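**Skekivton** is a browser-based online role-playing game developed and published by the studio Usus. The game takes place on a group of islands, where players gather materials, learn trades, fight creatures and take part in the running of towns. It is played in a web browser or in a separate desktop client, and both versions connect to the same servers.

## Setting

The world of Skekivton is divided into nine islands. The largest one, Solís, is where every new character begins. It contains the port, the main market and the training grounds, and most of the shared events of the game are held there. The second town by size is Tombridge, which stands on a river crossing on the neighboring island and is known among players mainly for its bank and its smithies, placed very near to each other.

The story is told in short written quests. They can be done in almost any order, with the exception of the opening chapter and the chain called The Salt Ledger, which must be followed from its beginning. The player's character has no fixed past, and the dialogues refer to the character only by the trade which he or she has practiced the most.

## Gameplay

A character has no class. Instead there are 34 skills, divided into gathering, crafting, combat and civic skills. Each skill is raised by use. A character who mines ore will become better at mining, and also, more slowly, at carrying heavy loads. There is no limit on the number of skills that one character can raise, but skills which are not used for a long time become "rusty" and give a smaller bonus until they are practiced again.

Combat is based on turns of fixed length. The player chooses an action during the turn of the opponent, and if no action is chosen, the last one is repeated. This system was made for players with slow connections, and it remains one of the most discussed parts of the game. Experienced players often consider it too passive in fights against a single enemy, while group fights are generally held in better regard.

Civic skills are the less usual element. A character with enough skill in Speech or Accounts can ask for a post in a town, for example harbor clerk or toll keeper. The holder of a post can change small rules of the town, such as the fee for using the furnaces at Tombridge. Posts are limited in time and can not be held twice in a row by the same character.

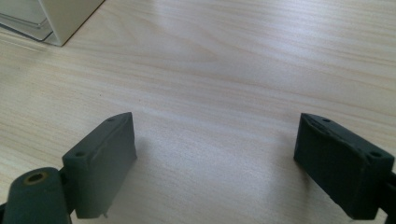
### Trade and currency

The currency is the mark. Marks are obtained by selling goods to other players or, at lower prices, to shops controlled by the game. Each island has its own market, and goods must be carried physically from one market to the other, by foot, cart or boat. For this reason the price of a common article like rope may be very different in two places on the same day.

Equipment wears out and must be repaired with materials of the same kind. Objects of the highest quality can be repaired only 2 times, after which they are kept as decoration or broken down into parts.

### Interface

The original interface consisted of one fixed window with the map on the left side and the inventory on the right. A later update separated the chat from the map window and added keyboard shortcuts for the most used actions. Players may save several groups of shortcuts and change between them outside of combat. The old arrangement was kept as an option under the name "Harbor view".

## Updates

Usus publishes one large update each May, traditionally with a new chain of quests, and smaller corrections during the rest of the year. The large updates are first opened on a test server, where any account can enter with a copy of its character. Progress made on the test server is not moved to the regular game.

The update released on 2019-12-07 was an exception to this calendar. It replaced the old fishing system, in which the result depended only on the skill level, with one that also considers bait, depth and weather. It introduced as well a common storage for guilds, which had been requested since the first months of the game. The price for enlarging this storage was lowered soon after the release.

## Community

Guilds in Skekivton are small in comparison with other games of the type, because the cost of maintaining a guild house grows with every member. Many players belong instead to "tables", which are informal groups without a house or a shared storage, organized outside of the game.

The wiki written by the players has roughly 3641 articles, the greater part of them about recipes and quest solutions. It is not managed by Usus, although the studio permits the use of its maps and item icons there.

## See also

- Browser game
- Player-driven economy
- Turn-based combat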